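About Trutden

Trutden is an independent insurance agency for people who drive across borders. We arrange short-term and yearly auto cover for private cars, campers and motorcycles, mostly for families on vacation and for people who split the year between two homes.

The agency was started by Blažena Pešek and Ľubomír Vondráček, who had both worked in claims before that. Blažena handles policies and renewals. Ľubomír looks after claims and deals with repair shops and adjusters in other countries. Both of them still answer the phone.

Many drivers find out at the border that their policy from home stops there, or covers only damage to other people. We check what you already have first. If it is enough for your trip, we will tell you so and there is nothing to buy.

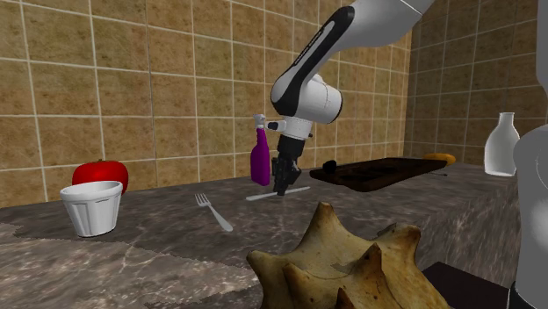

A purple spray bottle and a red apple on the countertop.

Cover can be bought for a single trip of up to 90 days, or for a full year. You will need your registration, your driver's license and the dates of travel. Trailers have to be listed separately – please don't leave this until the morning you depart. Policy papers come by email, and we suggest printing two copies, one for the glove box and one to keep with your passport.

Last year we issued 1,517 policies. November is our busiest month, when the winter travelers head south, and replies to email can take a day longer then. Calls about an accident are always taken first.

In addition to our own desk, we work with 3 partners. Fitunent provides roadside help and towing. Sterkemex translates police reports and repair estimates. Šťastný runs the booking service many of our customers use for campgrounds and guest houses along the way. You are free to use other companies for any of these, and it makes no difference to the price of your policy.

For a quote, use the form on the Contact page or call during office hours. Existing customers should have their policy number ready.

Page last updated February 12, 2023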